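About Cullilance

Hello, and thanks for clicking through. I'm Dwynwen, and I started Cullilance with Tudur Lloyd after the two of us had spent far too long explaining trade sanctions to people over the phone. He'd been on the freight side, I'd been on the paperwork side, and every time a new set of restrictions came out we'd get the same worried calls. Can I still ship this? Is my buyer on the list? What on earth is an end-user certificate? In the end we thought we might as well do it properly (and get a kettle of our own).

So that's what we do. We teach small exporters, charities and the odd town council how sanctions and export controls work, in plain words. We're a training company and we don't act as your lawyers. If you need a solicitor we'll say so early on, before you've spent money with us.

Most of our work is the one-day course, which runs for groups of up to 23. We start at half past nine with how a measure gets from a vote in New York or a minister's desk in London to a form you've got to fill in. After that it's lists, ownership and licences, and by mid-afternoon everybody is arguing about shipping routes, my favourite bit of the day! There's homework too, but it's short.

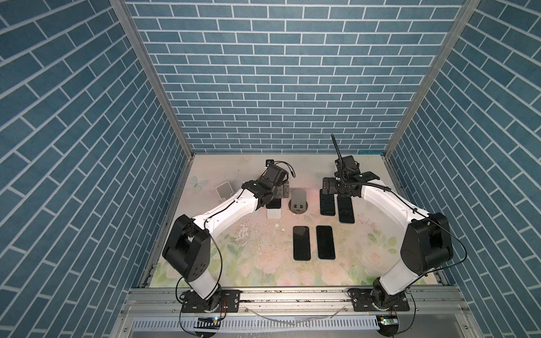 Phones and phone stands on a flowery tabletop.

People often ask who sanctions are aimed at, and the answer has changed a lot in the time I've been doing this. Years ago you'd mostly be told about whole countries and whole trades. Now a lot of it is names - people, companies, ships - and a name can be spelt seven different ways depending on who typed it in. Alun Morris runs our session on name checking and he's built a practice set of 83 made-up traders for you to work through. He is a bit too proud of it, but it does the job. Nearly everyone misses the one who owns half of two different firms.

We also send out a monthly letter called Illex. It began as an email to past students and sort of grew. Beca Rosser writes most of it now, and she's very good at reading a long annex so that you don't have to. The February one, on humanitarian exemptions, still gets passed around more than anything else we've done. If you work for an aid charity and your bank keeps holding up payments, have a look at that one first.

A word about where we stand, as it does come up. Tudur thinks sanctions are used too quickly and I think they're often used too slowly, and we've given up trying to settle it in the office. On the course you'll get both sides, along with some history of measures that bit hard and measures that hardly did anything. We don't take money from governments or parties. Fees and subscriptions to the letter pay for the lot.

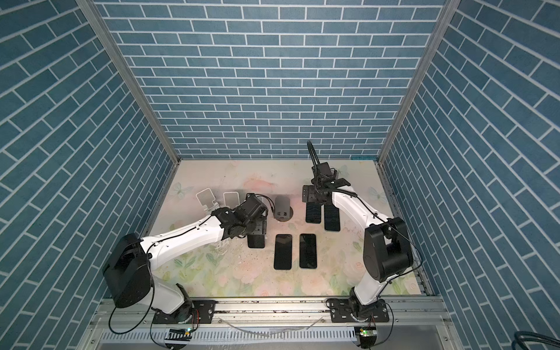 Gilmar Rezende wrote to us after the spring course to say he'd come expecting a day of acronyms and had gone home and argued with his brother about oil embargoes until midnight. He did feel the licensing part was rushed, and he was right, so it now has an extra hour after lunch.

If you'd like us to come to you, we can, as long as there's a room with a door that shuts and somewhere to park. We need two weeks' notice, a bit more if you want Alun. Bookings and questions go through the contact page, and it's usually me who answers. Tell us what you sell and where you send it, even if it's only a rough idea, and I'll let you know which course fits.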